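Gripper comparison: parallel jaw vs. two-finger adaptive

The second round of gripper trials on the Emon arm is finished. The first round, reported in the last issue, covered only the parallel jaw unit from Ferraro. This round added the Jamska adaptive gripper, run on the same arm with the same controller and the same pick list, so the two sets of numbers can be read side by side.

Each gripper was mounted with its stock fingertips. Closing force was set to 30 percent of maximum on both units. That setting does not produce the same force in newtons, and readers comparing the results should keep it in mind. Matching the actual force would have meant running the Jamska near the bottom of its range, where its position feedback gets noisy.

The log for the two rounds holds 2,702 pick attempts, of which 1,152 were made with the Jamska. Attempts stopped by the operator before contact are left out of both figures.

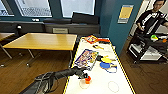
Page last changed: 2020-11-26

The item list mixes small objects with flat ones, laid out on the white table with the yellow-and-black edge tape. Small objects like the orange one under the gripper gave little trouble to either unit. The approach is angled, and the main source of error was the wrist camera losing sight of the target in the last part of the descent. Both grippers block the view, the Jamska more so with its wider knuckles.

Clear items remain the weak point. The depth image returns gaps or table height where a transparent rim should be, and the planner then closes too low. Changing the gripper did not help. We tried a fixed height offset for clear items, which reduced fingertip contact with the table but caused more empty grasps.

Thin flat items split the two units. The Ferraro jaws stay parallel through the whole stroke and can pinch a thin edge if the approach is accurate. The Jamska fingertips travel on an arc, so the tool has to move down as they close. The Hultow controller supports this as a linked motion, but the default profile lags. Raising the update rate fixed most of it. The changed profile is in the shared settings folder under the Jamska name.

Cable routing needs another look. With the gripper reaching far across the table, the cable wrap pulls tight at the wrist and the controller reads this as an outside load. It tripped the protective stop 34 times, nearly all with the heavier Jamska mounted. A longer service loop is on order.

The Ferraro unit goes back on the arm for the November camera tests. Anyone who needs the Jamska before those are done should book the bench arm.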